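I'd been trying to get Akosua Amissah to sit down with me since January, and when she finally said yes she had one condition: I had to come to her, and I had to eat first. She runs Stemia, the little seed swap in Brustton, and she talks faster than I can write (sorry in advance if I've mangled anything!).

"I never meant to start a thing," she told me, pouring tea. "I had too many beans. That was the whole plan, get rid of beans."

The beans came from her aunt, who grew them up a chain-link fence for nearly 300 yards along the old rail cut. Akosua took over the fence, then the plot behind it, and pretty soon people were leaving envelopes in her mailbox. Some had names on them. A lot of them just said "red, good."

I asked what beginners get wrong. She laughed at me, and I deserved it, having killed my own tomatoes two years running.

"They save from the weakest plant, the one they already picked over," she said. "Leave your best one alone! Let it get ugly. Let the pods rattle."

She's strict about labels, too. Variety, year, who grew it, and in pencil, always pencil. Ink fades on her, and she once planted 12 feet of what she thought were peppers and got eggplant.

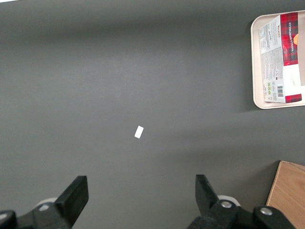 A small white scrap on the gray tabletop, with the tray at the upper right.

We got onto money, which she hates. A swap costs her 10 dollars in envelopes and whatever she spends on cookies. "If I charged, I'd have to be polite," she said.

Next she wants a squash her neighbor calls Camargo, and she's been after him for six years. He keeps saying maybe. I left with three packets and instructions to call her when something sprouts.

Contact us | © 2024 Hedavetti | Back to top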